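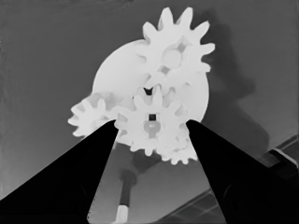
The Stellness Hand-Crank Coffee Mill

We have sold a good many coffee mills in our time, and the Stellness is the one that most often goes home with us at the end of the day. It's a quiet, heavy, rather old-fashioned thing to use, with a crank on the top, a drawer at the bottom and a nice long handle that doesn't catch your knuckles on the way round. If you've only ever used a little electric chopper (and plenty of us started there!), the first cup you make from it will be a very pleasant surprise.

The body is turned from beech by Drasusen, who have been making mills and pepper grinders for longer than we've had the shop, and the burrs are hardened steel. You can set the grind from quite fine, for a stovetop pot, up to a coarse, crumbly grind that suits a cafetière. It won't go fine enough for a proper espresso machine, so if that's what you have at home, do take a look at the Jivisa instead, which costs more but is made for exactly that job.

What you get

Mill with fitted crank handle
Beech drawer, holds 70 g of ground coffee
Small brush for the burrs
Spare wing nut
Printed leaflet with grind settings

Setting the grind

Lift off the wing nut and the handle, and you'll find a notched wheel with 11 positions. Turn it clockwise for finer and the other way for coarser, then put everything back on and give the crank a few empty turns. If you feel the burrs rubbing, go back a notch. We keep ours on the fourth notch for filter coffee and hardly ever move it, though darker beans seem to like it a touch coarser, so have a play and see what you enjoy.

Looking after it

Brush the burrs out every couple of weeks and wipe the wood with a dry cloth. Please don't put any part of it in the dishwasher or leave it standing in water! A little food-safe oil on the outside once or twice a year keeps the beech looking lovely.

Delivery and guarantee

Orders placed before 10 in the morning go out the same day, Monday to Friday. The mill is guaranteed for 2 years, and spare burrs, drawers and handles can be bought separately from our Kwok parts page. Engraving on the drawer front is available again from October, in time for Christmas presents.

Finish: natural or dark beech
Suitable for: filter, cafetière, stovetop pot
Not suitable for: espresso machines, spices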